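Home | Projects | Data | Notes | People | Contact

# Laditz Jackets

Folding and handling clothes, shown by hand, in ordinary homes

Laditz is our growing collection of people doing housework with a gripper in each hand. This part is all about jackets, and we're very fond of it! Jackets have linings that slide, cuffs that bunch up and sleeves that end up underneath everything, so they make lovely material for teaching a robot to cope with cloth.

## What you get

- 848 recordings, each one a single go at a jacket
- video from the camera on each gripper
- the path of each gripper and how far its fingers are open
- a short note in plain words, typed in by the person who did the task

Homes were left as they were. Beds and tables both turn up as work surfaces, with whatever cover was already on them, and patterned covers are very welcome (a flowery sheet under a checked jacket is a proper test for anything trained on bare desks).
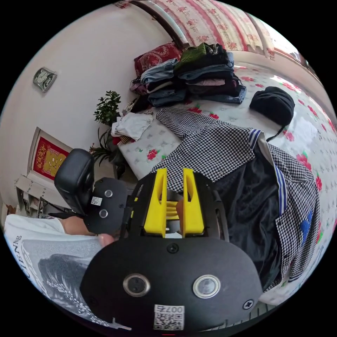 ## How the tasks are shown

Start with the jacket however it happens to lie. Bring the sleeves in, fold the body, finish with both grippers clear of the cloth. We ask people to work at a steady pace and to carry on if they drop something, so slips and second tries are kept and marked `retry` in the notes. Please do train on them, they're some of the best bits.

Left and right are stored as separate streams on one shared clock. If you only need one hand, load `right/` and skip the rest.

Cuffs and hems get their own tag, `edge_grasp`. A striped cuff on a houndstooth sleeve is easy enough to spot from the gripper's own view, but plain black on black is much harder, and we'd love more of it.
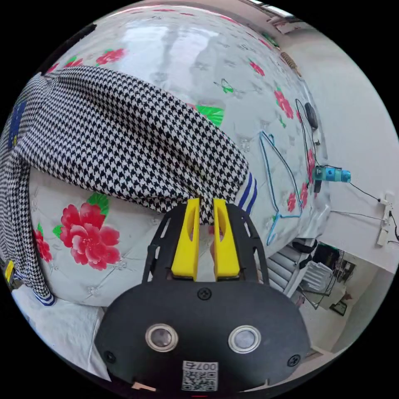

Kwan-ho Hsieh wrote back after trying the first release that the edge tags had helped more than the extra hours of video, and asked whether sleeves turned inside out could have a tag too. They can! It's `inverted`, and 43 recordings have it so far.

## Known gaps

- Zips are rare, and hoods rarer.
- Finger opening is missing from 92 recordings made in July. The video is fine.
- Notes are in English or Spanish, never both.

## Splits

Use `train` and `check` as given. Rooms never cross between them, so please don't reshuffle. The loader for Dinu reads both straight away; Tetum needs the small script in `tools/`.

## Changes

August 26, 2019: added `inverted`, fixed the clock drift in the left stream.

Questions and odd jackets to Higinio Meléndez.

3 comments | 97 shares

Contact | © Laditz | Back to top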